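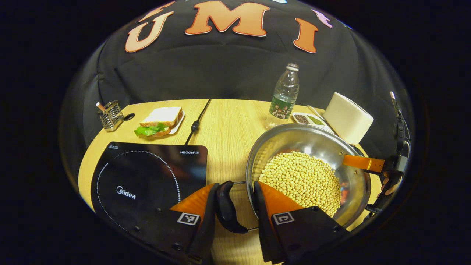 Writing the Rules Before the Recordings: Good Practice for Hand-Held Gripper Work
Student project report
Submitted 16/05/2025
Supervisor: Gertraud Pichler

1. Why we did this

When we started we thought the hard part of teaching a robot kitchen tasks would be the robot. We had a lovely plan with training curves and a big table of results. Then we sat down with the recordings made by the group before us, the Susard set, and found that we couldn't use 92 of them. In some the markers on the fingers were hidden for most of the task. In others the operator had let go of a pot halfway through, picked it up by the other side and carried on, and the notes said only "pot, ok".

So we changed our topic, and we are really glad we did! This report is about the rules people follow (or don't) while they are recording demonstrations by hand. We wrote a code of practice called Callent, tried it out over one term, and rewrote quite a lot of it.

2. What we read first

There is plenty of guidance on industrial robots and a fair amount on robots that share a space with people. ISO 10218 deals with industrial robots and ISO 12100 with risk assessment for machinery in general. We borrowed the way of thinking from the second one: list the hazards, judge how bad and how likely each one is, then deal with it at the source before you reach for a warning label. Neither was written with a student holding a gripper over a table of food in mind, so the everyday rules had to come from us.

We also read the lab's own sheet, known as the Keskin sheet. It is one page long and mostly about where to put your coat.

3. The rules, second version

3.1 Before recording
Wipe the finger pads and both markers. Check that each marker can be read with the fingers open and again with them closed.
Write down every object on the table, including the ones the task doesn't use. A bottle at the back is still part of the recording.
If there is a cooktop on the table, write down whether it is plugged in. For dry tasks it stays unplugged.
Follow the cables with your finger from one end to the other. Any cable that crosses the working area goes in the notes.

3.2 During recording
Take hold of cookware by the handle. Never squeeze the rim of a full pot to lift it.
Close the fingers slowly enough that a person watching could say "stop" and be heard in time.
Hands that aren't holding the gripper stay out of its path.
If something spills, finish the recording, mark it as a spill and then clean up. Don't delete it.

3.3 After recording
Fill in the label while the table is still laid out.
Use the word "failed" freely. We had to practise this one – it feels like marking your own homework down.
Dried beans, seeds and grains used for handling tasks go in a box marked not for eating.

4. How we tested it

We made 300 recordings under the first version of Callent and 220 under the second. The tasks were moving a pot by its handle, pouring dry goods, and shifting small plates. Two of us operated and one watched with the checklist, and we swapped over at every break. Adding these to the earlier material that we relabelled gave us 717 recordings in the final folder, which we named Hondel.

5. What we found

The first version was too long. It had a rule for everything, people stopped reading at the second page, and the cable check (on page three) was hardly ever done. Moving it to the front fixed that straight away.

The handle rule caused the best argument of the project. A curved handle that hangs down is awkward for two flat pads, and one of us wanted to allow a rim grip for light loads. We kept the strict rule for full pots and allowed the rim for empty ones, as long as the label says which was used. Gertraud Pichler asked us how an operator would decide what counts as full. We now say that anything above halfway is full.

The spill rule was the biggest surprise. We had expected spills to be useless, but once they were labelled properly they were some of the most interesting recordings to look back through. You can see how the operator slows down and corrects!

6. What we would still change

The watcher needs a clearer job. Our checklist tells them what to tick but not when to step in, and we each did it differently. We would also like to add a rule about backgrounds, as we haven't decided how often they should be changed or who signs that off.

Liquids and heat are not covered at all. Anyone who wants to use Callent with a hot pan should do a proper risk assessment first and write a new section for it. We'd love to read it.

The checklist and the blank label form are in Appendix A, and the rules from the first version that we dropped are in Appendix B.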